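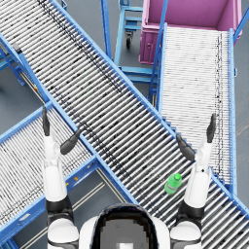 Simulation render: Sirko / Ralis

Rule 38 was the last one open. The draft said that a unit with an item between its grippers shall wait for a release before closing. It did not say who releases.

The line at Pietrzak had been modeled down to the specks on the rollers. Tonia, the rules checker, ran it 1000 times with the bottle on its side. Tonia returned the same note each time: hands open, no release, rule met. The order stayed unfilled. Tonia had no field for that.

In March the working group allowed the unit to request its own release, provided that it waited 60 seconds for an objection. The clause went in as 38(b). Tonia was given the new text and the bottle was set upright. 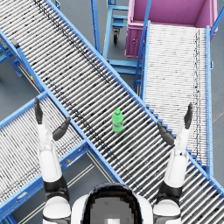

Sirko wrote back that a timer was no substitute for consent – if every desk was empty, the silence meant only that every desk was empty.

The comment was logged under 38(b) and marked for reply. The unit filed its request in the correct form. Tonia started the clock and sent a copy to each address on the list, over 2000 of them.

At second 59 an objection arrived. It was in the correct form as well. The sender field read Tonia.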